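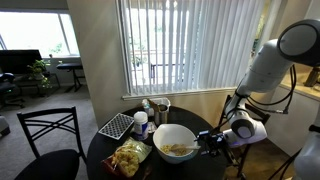 Pasta in the big white bowl, on the round black table.

Hi Sosina,

Time for the June update on the community lunch program, and I'm happy to say it's mostly good news (with one grumble about the coolroom, which I'll get to).

We served 1,604 lunches this quarter at the Avram Street hall. That's 215 more than last quarter, and nearly all the growth came from the Sunday sitting. Families have started turning up with grandparents in tow, which is exactly what we were hoping for when we wrote the application! Tainá has moved the start to 11:30 so the early bus crowd don't have to stand outside, and it's made the queue a lot calmer.

Your grant mostly went on groceries, as planned. We did shift $651 from the printing line to transport after Dalva's van needed a new alternator. I rang you about that one and you said to note it here, so consider it noted. The receipts are in the folder with the others.
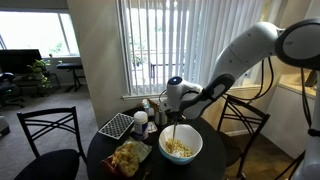
A wooden utensil in a white bowl.

The cooking classes are going well too. We've got 17 people signed up for the next block and a short waiting list. Rosimeire wants to split the group in two, one for complete beginners and one for people who can already get a meal on the table, and I think she's right. The last block had someone who'd never peeled an onion sitting next to a retired caterer, and neither of them got much out of the knife skills night.

Now the coolroom. The Zuken unit is still cutting out overnight and we've lost two trays of yoghurt and a fair bit of mince. The repairer has been twice and reckons it's the thermostat, but the part is on back order. We're borrowing fridge space from the Dastach Road church in the meantime, so there's a lot of driving back and forth with eskies. 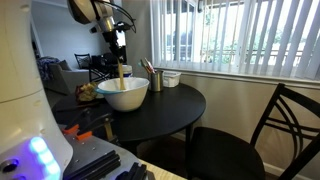 If the part doesn't turn up by the end of the month I'd like to talk about hiring a unit over winter. I've asked for two quotes and will send them through when they land.

Still to do: the allergen labels for the freezer meals, the new volunteer roster, and the survey (I know, I know, it was due in autumn). Tainá has the questions drafted and I'll get them to you before they go out.

Give me a ring if anything looks odd in the budget sheet.

Cheers,
Gleice Aguiar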